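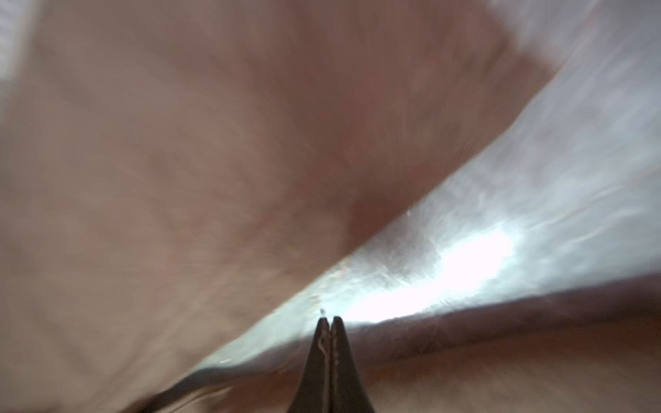
4. Wish lists and what people did with them

4.1 Sample and wave one

Wave one went out in October, before most shops had put their trees up. Prudus supplied the panel. 1,023 adults filled in the form, and after the usual cleaning (duplicates, straight-liners, one person who answered only in song titles) we kept 1,000. Everything below is based on those 1,000 unless stated. All of them had said they expected to give at least one Christmas present to another adult. Children's presents left out on purpose, they follow different rules and have been covered well enough elsewhere.

Each person named one adult they would be buying for and told us whether that adult kept a wish list of any kind. Any kind means any kind. A shared page on Preveo, a note on the fridge, a text saying "slippers please", a list kept at the Gemard gift desk. We asked what was on it, whether they meant to buy from it, and why or why not. Spending limit in the scenario questions was set at £60. Real spending was left open.

4.2 Intention

Most givers with access to a list said they would use it. Usual finding. Less usual was how many said so grudgingly. The open answers are full of it: lists are "cold", "a shopping errand", "fine for weddings". Several people drew a line between lists they had asked for and lists that turned up uninvited, the second sort being read as a demand. Same items on both, quite often.

Partners were the least keen on lists and also the most worried about getting it wrong. In-laws the other way round, lists very welcome. Siblings somewhere between, and a good number of siblings had already agreed to stop giving and were then giving anyway. We did not have a code for this at first. Meenakshi Chowdary added one (BROKEN TRUCE) after the first batch of answers and went back over the earlier ones. 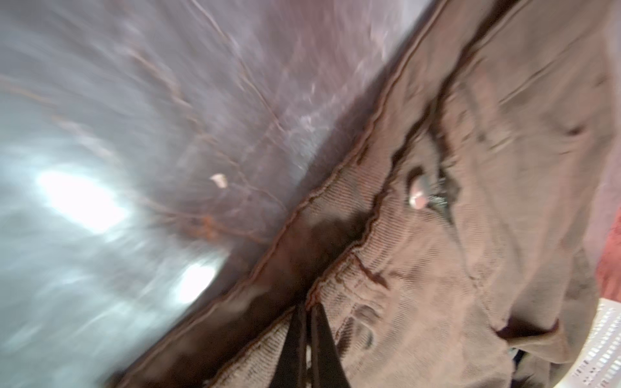 A second pattern worth noting before wave two. Givers who planned to go off-list nearly always planned something near to it. List says cookbook, giver plans an apron. List says a particular scarf, giver plans gloves in the same wool. We call this the neighbour gift. It seems to let the giver keep the safety of the list while still having chosen something, and it came up in every age group. Whether receivers see it the same way is another matter, see 4.4.

4.3 Wave two: what was bought

Follow-up form sent in January on a Tuesday evening, response was better than feared. Givers reported what they had bought, when, and whether it was on the list. The gap between plan and purchase was wide and went in both directions. Early buyers drifted away from the list, late buyers drifted back to it. The late group is easy to explain, little time left and the list is there. The early group is harder. Our guess is that early buying is partly a pleasure in itself, and a list takes some of that away. We can't test it with these data.

Clothing behaved diffrently from the rest. Givers trusted lists most where a size was stated and hardly at all where it wasn't, even with brand and colour given.

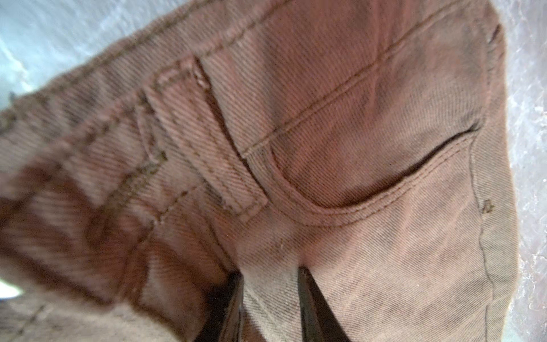
Figure 1. Twill fabric with topstitched waistband, close view.

Where the size was missing, givers either asked a third person (a mother, mostly) or moved to something that needs no size. Hence scarves. Vouchers were the fallback for the oldest givers and a source of some guilt to them.

4.4 The receivers' side

Receivers were contacted only where the giver had agreed, so this part is smaller and probably kinder than it should be. Happy givers are more willing to hand over an address. With that said, receivers rated on-list gifts higher for usefulness and no lower for thoughtfulness. The coldness that givers feared did not show up. Neighbour gifts did worst of the three kinds on usefulness, and receivers were quite sharp about them. "She read the list and then ignored it." Gifts with no link to the list at all were forgiven more easily, perhaps because there is nothing to compare them with.

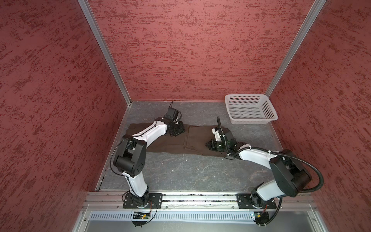
Figure 2. White basket with perforated sides on a grey work surface.

Wrapping made little difference to any of the ratings. We had expected more, given the Kramer pilot, where wrapped gifts scored well ahead. That pilot used hypothetical gifts though, and ours had been unwrapped for some weeks by the time we asked.

One odd result left in for completeness. Receivers who had written long lists were less pleased with every kind of gift than those with short ones. Could be that long lists raise hopes. Could be that the sort of person who writes a long list is hard to please to begin with. Wave three asks about list length directy and is dealt with in section 5, together with the thank-you note question.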